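3.2 Storage of cleaning products in shared bathrooms

The survey covered 100 apartments in the Trorholm district. Residents logged every cleaning product kept in the bathroom through August, giving 476 entries. Duplicate entries were merged before analysis.

Most products were kept under the sink or on the toilet tank. Tank storage was more common in units without a wall cabinet — mainly the older Grirau buildings. Bottle height was not recorded, which limits any comparison with the shelf depths in Appendix B.
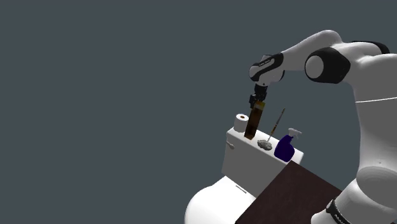 Figure 4. Brown bottle at the toilet tank lid (computer rendering).

Entries with no stated location were left out of Table 5. Inese Ots checked the remaining codes against the floor plans.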